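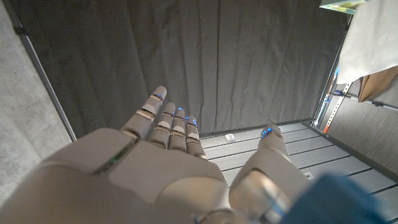 A finished quilt needs a bleed test before its first wash, and the test takes a few minutes per fabric. Dampen a white cotton cloth with warm water, lay it over the darkest print in the quilt top, and press down evenly for thirty seconds. Pressure should come from the whole hand, not the fingertips. Hold the fingers slightly apart, as the white-and-gray hand in the picture has them, and the cloth will stay put without bunching. Lift and look at the cloth in daylight. Any tint means the quilt goes into cold water with color catchers. Repeat for every red, navy, black and deep purple, and for the backing. Batiks should be tested twice, once with plain water and once with a drop of the detergent you plan to use.

Inspect before wetting

Go over the seams under a lamp placed low and to one side. Open seams show as a dark line. Close them by hand with a ladder stitch in matching cotton thread before the quilt gets wet, because a wet quilt is heavy and a half-inch gap can become a three-inch gap in the drum. Check the binding corners as well. On quilts that have been presented or gifted, look for a label on the back and test its ink the same way as the fabric. Pen labels that were not heat set will blur.

Remove pins. Run a magnet over both sides even if you are sure.

Machine washing

Use a front loader, or a top loader without a center agitator. The quilt should fill the drum no more than two-thirds. If it is packed tighter than that, take it to a laundromat.

1. Set water to cold and the cycle to delicate.
2. Add half the normal amount of liquid detergent, free of dye and softener.
3. Add two color catchers, or four if the bleed test left a tint.
4. Set the spin to 600 rpm. My old Prokon offered only 800 as its lowest setting, and I used it for cotton batting without damage. For wool batting I would stop the cycle and drain instead.
5. Take the quilt out as soon as the cycle ends. Dye moves while the fabric sits wet and folded on itself.

If the color catchers come out strongly colored, wash again at once with fresh ones. Do not dry the quilt until a sheet comes out pale. Heat makes the stain much harder to remove.

Spot cleaning

Most quilts in use need spot cleaning more often than washing. Blot spills with something plain and white. Paper tissue works for small amounts of liquid, but it sheds on flannel and brushed cotton, and the lint has to be taken off with tape afterward. Work from the outside of the mark toward the middle. Put a folded towel under the quilt so that moisture goes down into the towel and does not spread through the batting.

For blood, use cold water and a little salt. For coffee, use one part white vinegar to two parts water. For machine oil, cover with cornstarch overnight, brush off, and treat what remains with dish soap.
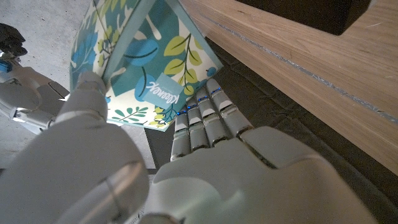 Drying

Lift the quilt with both arms underneath. Never pick it up by a corner while wet. Lay it on a clean sheet over a flat surface, right side down, and square it by hand. Measure both diagonals. If they differ by more than an inch, pull gently along the shorter one until they match.

Tumble drying on low is acceptable for cotton and polyester battings. Stop while the quilt is still slightly damp and finish flat. Full drying in the machine shrinks cotton batting unevenly, and the crinkle it leaves does not come out.

A fan on low, aimed across the surface, shortens drying by several hours. Turn the quilt over once when the top feels dry.

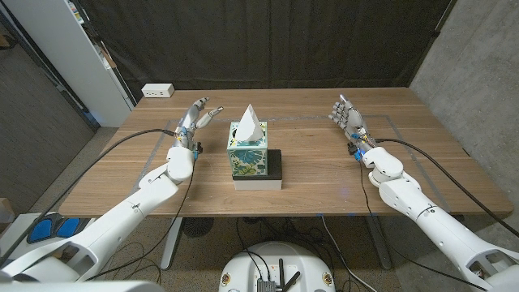 The batting will lag behind the fabric. Pinch the thickest area near the middle, hold for a few seconds, and feel for coolness. If it is cool, it is still damp, and it should stay flat overnight. I write the drying time on a card with the batting type. A Nuninside cotton batt took 33 hours in November with the heating off, which is the longest entry I have.

Folding and storage

Fold in thirds, never in half, and roll acid-free tissue paper into each fold. Refold along different lines twice a year. Store in a washed cotton pillowcase. Plastic bins trap moisture, and bare wood shelves should be lined. My shelves are the Leketti closet type, covered with prewashed muslin.

Keep cedar blocks out of direct contact with the fabric.

If a quilt is going in the mail, put the pillowcase inside a plastic bag for the trip only, and include a washing card with water temperature, spin speed and batting type. The person receiving it should take it out of the plastic the same day.

Do-yoon Hyun, May 2022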